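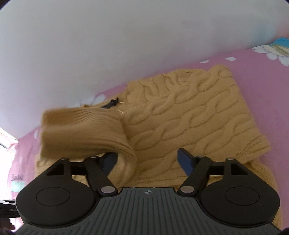

Awuor Mussa

Do you have a sweater with bumpy ropes running all over it? I have one, and when I was little I used to trace the ropes with my finger and try to find where they ended. Those ropes are called cables, and a sweater that has them is called a cable-knit. (Same word as the cables on a big bridge, and they look a bit like them too!)

So how does a rope get into a sweater? Knitting is just loops pulled through other loops, one row after another. To make a cable, the knitter takes a few loops off the needle and parks them on a short little spare needle. Then she knits the next few loops first, and after that she goes back and knits the parked ones. The loops have swapped places! Do that again every few rows and you get a twist. It's a lot like braiding hair, only much slower.

My friend Đạt Châu once knitted me a cable scarf and he kept count of his twists on the back of an envelope. There were 342 of them. I asked if he'd make me a matching hat and he pretended not to hear.

All that crossing over makes the cloth thick. The ropes stick up, and there are little valleys in between where air gets caught. Air that can't move around is very good at keeping you warm, so a bumpy sweater can feel cozier than a flat one made with the same yarn.

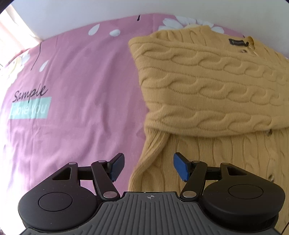
Folding a cable sweater is my favorite part, and I do mine on the bed where there's lots of room. A thick sweater won't lie flat like a T-shirt, so don't squash it. Just fold it over softly and let it puff. Now look at which way the ropes go. On the mustard-yellow one they run up and down on the lower part, but on the folded-over part they go sideways, and it's all the same sweater! If yours has buttons down the front, like that one does, check that they aren't caught in a loop of yarn before you fold.

Please don't hang a heavy sweater on a hanger. I did that with a green one and by October the sleeves came down past my fingertips. A drawer or a shelf is much better.

One thing to try at home: get three pieces of yarn, each as long as your arm, and tape the ends to a table. Cross the left one over the middle, then the right one over the middle, and keep going till you run out. Rub your thumb along it when you're done and feel the bumps.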